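## 3. Cargar la mesa y primera prueba (simulador)

Antes: perfil del club instalado, apartado 2 hecho. Si no, no sigas.

1. Abre el proyecto `wetville_base`. Tarda, paciencia.
2. Semilla **188**. Todos los equipos la misma, si no las posiciones no cuadran y luego no se puede comparar nada.
3. Límite de pasos: 4000. Velocidad del brazo al 18 %, ya la subiremos.
4. Pulsa *Reset*. Brazo arriba, pinza abierta y apuntando hacia abajo.

> **Nota:** si el cubo verde no aparece, recarga la escena entera. Con *Reset* no basta.

5. Elige objeto en la lista. Empezad por el cubo, la taza roja dejadla para despues.
6. Destino: la cesta amarilla. Guarda con el nombre del equipo, sin espacios ni acentos.
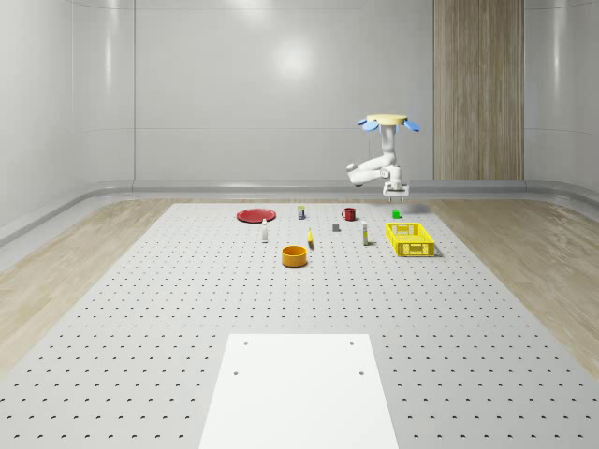

7. Lanza la prueba con *Run* y no toques la vista hasta que termine, que a veces se cuelga.
8. Exporta el registro a la carpeta de junio. Lo revisa Corina Bachmann.

> **Cuidado:** no bajes la altura minima de la pinza. Si choca con la plataforma el intento cuenta como nulo.

Errores raros: a Remzi Polat, con captura y el numero de semilla. Lo de la cámara, apartado 4.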